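Budgeting for a robot arm

4 min read

Budgeting for a robot arm is the job of working out what a small lab, school or workshop will spend to get one arm doing useful work, and when the money goes out the door. I've done it twice now for our workspace in Oramville, and got it fairly wrong the first time, so this entry leans on my own ledger a fair bit (prices are in local dollars, before tax).

Purchase price

The arm is the number everybody looks at first. Our second one, a Cleva, came to $3,498 with its controller. Lovely, I thought, under four grand! Then I read the quote properly and found the gripper was a separate line at $740. Always check whether the gripper, the power supply and the cables are in the price - mine were spread over three pages.

Mounting and furniture

People forget this one. An arm needs something solid to bolt to and something to work on. You can buy a proper stand or build one, but a stand on casters needs brakes, and I'd pay extra for good ones. For practice tasks like putting fruit away in a drawer, ordinary second-hand office furniture does the job. I allow for replacing it, as drawer fronts get scratched and runners wear out.

Spares and running costs

I put $2,000 a year aside for spares, fingertips and freight. Esfahani, the reseller we use, quotes 4 weeks on most parts, and I'd plan around the lead time as much as the cost. Buy a second set of fingers with the first order. Cables also vanish at an astonishing rate, so give them their own line.

Software and time

Zusudero, the scheduling program we run, is licensed per arm and renews in January, right when our budget is thinnest (ask your supplier to shift the date, mine did). Staff time is harder to price. I now log set-up hours against each task, including the dull ones spent resetting objects between tries.

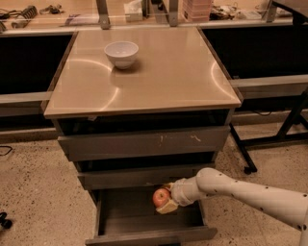
Resetting was the biggest surprise in my first year's log, well ahead of repairs, and I'd left it out of the budget completely. These days it gets its own row, right under freight.

Last updated 10th May | Contact us | © Oramville Workshop Notes | Back to top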